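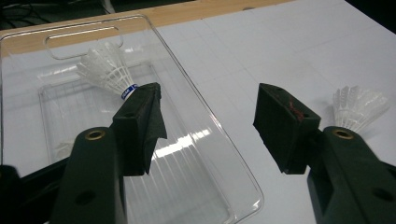 The clear tray comes into its own in April

By Areti Dimitriou

There is a drawer in most Australian kitchens that was tidy once. In ours it held the takeaway lids, the good scissors, two sets of measuring cups and a bag of rubber bands that had gone sticky. I'd bought bamboo dividers for it years ago. They swelled, and after that the drawer would only open as far as my wrist.

Clear plastic trays are the thing people have moved on to, and having lived with them since last winter I can see why. They weigh very little, they go in the sink, and they can be lifted out whole and carried to the bench when you need what's in them. They also cost less than a decent chopping board.

Shoaib Siddiqui has sold them for six years from Perkgate, his homewares shop in Stillport. He keeps 76 shapes on the floor and says most customers leave with the wrong one the first time.

"They measure the drawer at the front," he says. "Then they get home and the runners take up the sides, or there's a lip at the back. Measure the inside, at the bottom, and take off a bit."

He also steers people away from very deep trays for the pantry. A deep tray fills up with packets standing on other packets, and the bottom layer goes out of date in there. A shallow one with a raised rim will hold a row of spice jars or tins of tuna and not much else, so you know what you've got.

What to look for

Handles first. A slot cut through one end is easier to grab from a high shelf than a moulded lip, particularly with wet hands, and it gives you somewhere to hang the tray while it dries. Check the inside of the slot with a finger before buying. Cheap ones can be sharp.

Then the floor of the tray. Ribs running lengthwise stop flat things sticking down and let crumbs fall between them, but they are a nuisance for anything small and round. I gave up keeping birthday candles in a ribbed tray. Mine now has the tea in it, with the sugar beside the tea.

Rounded corners waste a little space and are much easier to wipe. Square corners fit more in and collect flour. In a bathroom I'd go rounded every time.

Siddiqui stocks two main ranges, Gimberg and Wouters. The Gimberg trays are thinner and stack well. Wouters makes a heavier one which I prefer under the sink, where it has to carry bottles. Neither likes the bottom rack of the dishwasher, and both will go cloudy if you take a scourer to them. Warm water, a drop of detergent and a soft cloth is enough. Dry them straight away if your water is hard.

Where they don't work

Cutlery, in my view. It rattles. Onions and potatoes want air and shade, so they're better off in a basket. And anything you would rather not look at, such as charger cables, will look just as bad through clear plastic as it did loose.

I did the whole kitchen in one afternoon with about 27 trays, four of which went back to the shop. The sticky rubber bands went in the bin. The scissors are still in the top drawer, on the left, in a tray of their own.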